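Todthorpe Library Catalogue Support
Ticket: Ghost story and folklore titles missing from subject search
Opened: 4/15/21
Status: Closed
Priority: Normal
Reported by: Dalia Kettani, local history and folklore desk
Assigned to: Chia-hao Shek, catalogue support

Description from reporter

Searching the catalogue by subject for "Ghosts – Folklore" used to bring up the whole haunted history section. It now stops at 104 titles. The printed shelf list for that section has 500. Keyword search still finds the missing books if you know the title, and the item records look normal when opened. The ones I checked were all on the shelf.

Patrons are asking for books on haunted houses and presidential ghosts and being told by the catalogue that we have hardly any. I've cleared my browser cache and tried a second computer at the desk. Same result on both.

Log

Chia-hao Shek: Reproduced from my end. Subject search returns 104, the same when signed in as staff or as a guest. Can you send me the titles of two books that should show up and don't?

Dalia Kettani: The Drosex Book of Household Hauntings, and Caron's Lights on the Marsh. Both are in the adult non-fiction range.

Chia-hao Shek: Thanks. Both records carry the heading, but it's spelled differently from the ones that do show. The working records have "Ghosts – Folklore" with spaces either side of the dash. Yours have the older form with two hyphens and no spaces. The public screen shows them the same way, so you wouldn't see the difference without opening the raw record.

Dalia Kettani: The older form is how we've always entered it. It worked until last week.

Chia-hao Shek: The Zakeo indexer was updated last week. Before the update it treated both forms as one heading. There is a setting for this called "normalize subdivisions" and it is now off. I've turned it back on in the test catalogue and started a reindex there.

Chia-hao Shek: Test reindex finished. Subject search in test now returns 498. Two still missing.

Dalia Kettani: I can look for those if you send me a list of what's in there.

Chia-hao Shek: List sent to your desk account, sorted by call number.

Dalia Kettani: Found them. One is a reprint of a seance memoir and the other is a collection of phantom ship stories. Neither has any subject heading at all. They were added in November from a donation and I think the records were only half filled in. I'll add the headings myself.

Chia-hao Shek: Good. Please use the form with spaces for anything new. The setting covers the old records, but I'd like to clean them up properly at some point and it will be less to fix.

Dalia Kettani: Done for both. I've also put a note in the desk binder about the spelling.

Chia-hao Shek: Setting changed in the live catalogue and reindex run after closing. Subject search returns 500. I also checked "Haunted places" and "Apparitions", which had the same problem on a smaller scale. Both are back in line with their shelf lists.

Dalia Kettani: Confirmed at the desk this morning. The colour labels on the results page (blue for folklore, grey for true accounts) are showing properly too. Fine to close.

Resolution

Indexer setting "normalize subdivisions" was switched off by the update. Setting restored, full reindex completed, two incomplete records corrected by the reporter. Check this setting after any future Zakeo update. Clean-up of the older headings to be logged as a separate ticket.

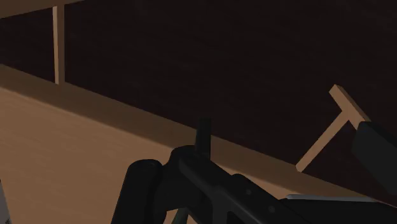 Do saved searches need to be set up again after the reindex?

Saved searches are kept with the patron's account and will pick up the restored titles the next time they are run. Email alerts may list some older ghost and folklore titles as new arrivals on the first run, and those can be ignored.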